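Stop Throwing Away the Slow Demonstrations

Posted 23/07/2024 in Opinion

For most of the past year my job has been teaching arms to move things from one spot on a table to another. At Plidbridge we do this two ways. One is hand guiding, where a person takes hold of the arm and pushes it through the motion while the joints go slack. The other is remote control, where the person sits at a desk with a handheld controller and drives the arm, either a real one in the lab or a simulated one on a monitor. Each run gets recorded and goes into a pile, and the pile is used to train a policy.

My argument concerns the pile. I think we clean it too hard, and I think the way most groups clean it makes the resulting robots worse at the part of the job that matters.

The usual cleaning goes like this. Somebody sets a time limit per demonstration. Anything over the limit is dropped. Then anything with a pause longer than a second or two is dropped or has the pause cut out. Then anything where the gripper opened and closed more than once is flagged as a failed grasp and dropped as well. What is left looks very good when you play it back. The arm goes out, closes, lifts, travels, lowers, opens. Every run resembles every other run.

In January we had 3819 demonstrations of a set of tabletop tasks and ran them through filters of this kind. The filters were not strict by the standards of the field. We lost roughly a third. I was the one who wrote the filters, so I'm not complaining about anybody else here.

The trained policy did fine when the object was where it usually was. When a cup had been nudged a little, or turned so the handle was on the wrong side, the arm came down, closed on nothing or on a corner, lifted, and carried on with the rest of the motion with an empty hand. It had never seen anybody miss. It had never seen anybody come down, stop, back off a little, turn the wrist and try again, since I had taken all of that out.

I went back to the discarded runs and watched 211 of them from start to finish. It took most of a week, with breaks. A few were useless: the operator had dropped the controller, or the simulator had hung, or the object had gone over the side of the table in the first few seconds. But most of them were people doing the task properly under slightly awkward conditions. They took longer because the grasp was harder. They paused because they were looking.

That pause is the thing I would most like people to stop cutting. When you drive an arm remotely you don't feel contact. On our rigs there is no force coming back through the controller, and in simulation there is nothing to feel in the first place. So an operator who is any good slows down near the object and waits a moment before committing. You can see it in the joint log as a flat stretch. A filter reads the flat stretch as wasted time. To the operator it is the part where the decision gets made.

There is a fair reply to this. A policy trained on pauses will learn to pause, and it may pause for no reason, because the reason was in the operator's head and not in the camera image. I have seen it happen. We had a version that would come down over an object and just hang there, sometimes until the timeout. If the policy only sees one frame at a time, a still arm over a cup looks the same at the start of the pause and at the end of it, and there is nothing in the picture telling it to go. So I don't say keep everything and hope. Giving the model a short history of frames helped us. Trimming only the very long pauses, down to something short but still present, helped too. Those are engineering fixes to a real problem, and they are better than pretending operators never hesitate.

The second thing I'd keep is the awkward grasps. Our written instructions used to tell operators to take a mug by the body, centered and upright. Plenty of them took it by the rim instead, often on the side away from the handle, because the gripper comes in at an angle and the rim is what it gets to first. The mug then hangs a bit crooked. Under the old instructions that was a bad demonstration.

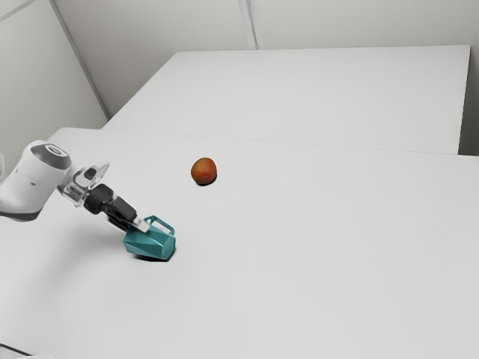

Simulated tabletop: the gripper holding a teal mug by the rim, opposite the handle, with a small orange fruit farther back on the table.

I don't think a grasp like that is bad. It is a grasp that a person chose with the view and the controls they had, and the robot is going to be working with much the same view. If every example in the pile has the mug bolt upright, the policy has no idea what to do with one that hangs at a slant, and sooner or later it will be holding one.

Hand guiding deserves a word, because people often suggest it as the cure. If the operator holds the real arm, they feel the contact, they don't hesitate, and the recordings come out smooth. All true. I like hand guiding and we still use it for anything involving insertion. But the operator's own hands and forearms are in the camera view for the whole recording unless you replay the motion afterward without them, and the replay doubles the work. The motions also tend to be ones that suit a person standing beside the arm. People swing the elbow out to make room for themselves. The robot, working alone, has no need of that room, and it swings the elbow out anyway.

Remote control is slower and clumsier, and operators get tired of it sooner. I still think it gives the more honest record, with the operator and the policy facing the same limits. They look through the same cameras and they both have to manage without touch.

What I would change is mostly on the collection side. Stop paying or scoring operators by the number of clean runs per hour. We did that at the Fendport site for a while and got exactly what we asked for, which was a large number of easy runs. People learned to reset the scene so the object sat in the friendliest place. Once we dropped the count and asked for varied starts instead, the hourly number went down and the success rate of the trained policy on shifted objects went up. I can't prove the one caused the other, as we changed the history length in the same month.

Then label the runs before you filter them. We now keep 3 tags: clean, recovered, and failed. Recovered means the operator missed or slipped and then finished the task. Those go into training with the clean ones. Failed runs are kept in a separate folder and not trained on, though I look through them when a policy does something strange. Tagging takes the operator a few seconds at the end of each run, with two buttons and a default. It's the cheapest thing we have done.

Last, have whoever writes the filters spend a day driving the arm. I had not done it for months when I wrote mine. My own runs, when I finally sat down and recorded some, were full of pauses and second tries, and most of them would have been thrown out by my script.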